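Grevia open day – anyone else go?

Posted by tallbracket, January 2021

Drove 50 miles to the Grevia open day to watch a robot deal with cookware. They had the arm working on a glass pot lid with a steel rim, the kind my mother has 7 of and no matching pots. White tape wrapped around the fingers, very high tech. 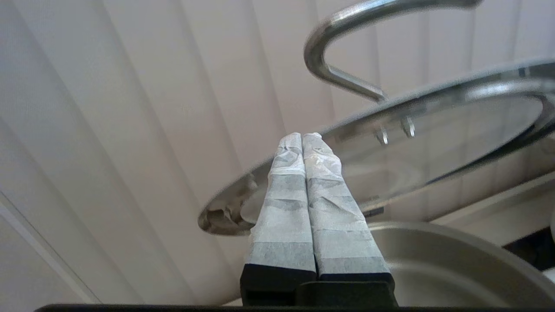 I stayed for the whole session and ate 2 of their cookies. Anouk Nijs from Clindard did the talking, and she was good – no music, no slides about the future.

hobnail_ray wrote:
Tape is fine. We ran taped fingers at De Smet for years. Glass lids are miserable, they're slick and the cameras see straight through them. I'd take that over another video of a robot waving.

Zimfan wrote:
Disagree. Zimham showed the same kind of thing in June with proper rubber pads. If you invite the public, spring for pads.
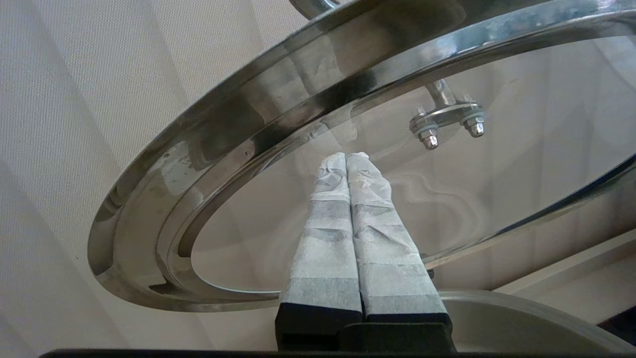 Did they let visitors drive it?
Only at the end, and only with Anouk's hand near the stop button. I got a turn and was terrible.

hobnail_ray wrote:
Pads peel. Then you're gluing pads on in front of guests. Ask me how I know.

Zimfan wrote:
Buy better glue.

tallbracket wrote:
They had a bathroom counter too, with two white basins sitting up on dark glass. Nicer than mine. I asked if the room was for rent and got a polite look. 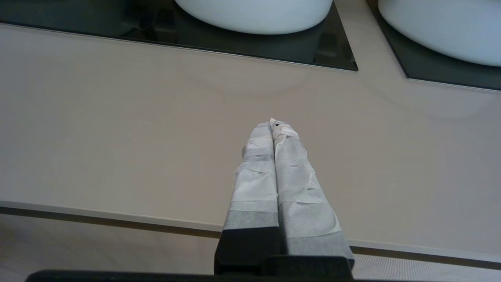 What does the arm cost?
Anouk wouldn't give a price. She did say a spare set of fingers was under 1000, and didn't say 1000 what.

Zimfan wrote:
So they can afford pads.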